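Course packet, unit 5: Sorting and classifying with bricks
Instructor: Raili Karppinen
Room 403, Marnby building. Bring the packet to both sessions.

## What the unit covers

Sorting is usually the first math activity a young child does on their own. This unit looks at one version of it, toy building bricks into bins by color, and uses it to go over the terms you need for the November observation report.

Read the Halonen chapter before the first session. The Fadent worksheets are optional.

## Terms

**Attribute.** A property an item can be sorted by. For bricks the usual ones are color, length, height, and number of studs.

**Rule.** The attribute in use plus the place each value goes. "Blue on the left" is part of a rule. "Tidy up" is not a rule.

**Source pile.** The unsorted items.

**Target.** The container or area where one class of items goes.

**Exhaustive.** Every item in the pile has a target.

**Exclusive.** No item has more than one target.

A color sort with single-color bricks is both exhaustive and exclusive, provided there is a target for every color in the pile. Put one yellow brick into a pile of red, blue, and green and the rule stops being exhaustive. Do this on purpose in week two and write down what the child does with it.

## Layout

Set the bins in a row at the back of the table and put the pile in front of them. Leave open table between the pile and the row so that a brick set down halfway is easy to tell from a brick that has been sorted. Spread the pile out. Stacked bricks hide each other, and children tend to pull at the top ones and send the rest across the table.

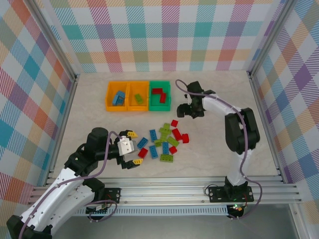 *Fig. 1. Color sort in progress. Blue in the left bin, green in the middle, red in the right.*

Look at the colors of the bins in Fig. 1 compared with what is in them. The one sorted green brick is in an orange-yellow bin and the red bricks are in the green bin. We call this a **mismatched target**. The rule is still complete, but the bin color gives no help, and for green and red it pulls the wrong way. The sorter has to go by position or by what is already in the bin.

There are three common setups:

| Setup | Bin color | What the sorter relies on |
|---|---|---|
| Matched | Same as brick | Direct color match |
| Neutral | All one color, unlike any brick | Position, or bricks already placed |
| Mismatched | Same as a different brick | Position, or bricks already placed, against the bin color |

Start with matched or neutral for children new to the task. Use mismatched only once they can state the rule out loud.

## The first brick

In a neutral or mismatched setup an empty bin carries no information unless someone has said what goes in it. Once one brick is inside, it works as a label. For this reason the first brick of each color deserves its own line in your notes. Record whether the adult placed it or the child did, and whether the child looked at the other bins first. 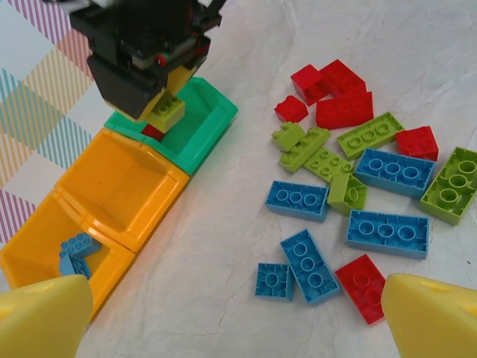 Later bricks can be recorded as a plain tally under each bin. Use a separate mark for a brick that goes into one bin and is then moved to another. A self-correction is not an error and should not be scored as one. If two bricks are stuck together, note it and let the child decide what to do. A pair of different colors is a useful case, as the rule as stated does not cover it.

## Recording partway through

Stop once during the sort and write down the state of the table. Use two headings, "in bins" and "in pile," and list by color under each. The two lists together should match your starting inventory. If they don't, check the floor and check under the bin rims before changing your numbers.

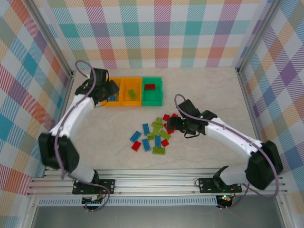
*Fig. 2. One brick showing in each bin: blue, green, red. All three colors remain in the pile.*

## Practice in pairs

1. Take a tray of mixed bricks and three bins from the Himik cabinet.
2. Write your rule on a card and turn it face down.
3. Sort five bricks without talking.
4. Your partner states the rule and sorts the next five.
5. Compare with the card, then change the attribute and repeat.

Length is harder than color for most pairs. Agree on how you are measuring it before you start.

## To hand in

- Starting inventory by color
- Your rule card
- Tally sheet with the midpoint state marked
- A written comment, 200 words minimum and 800 maximum, on one brick that did not go where you expected

Return trays with the bricks mixed. The next group needs an unsorted pile.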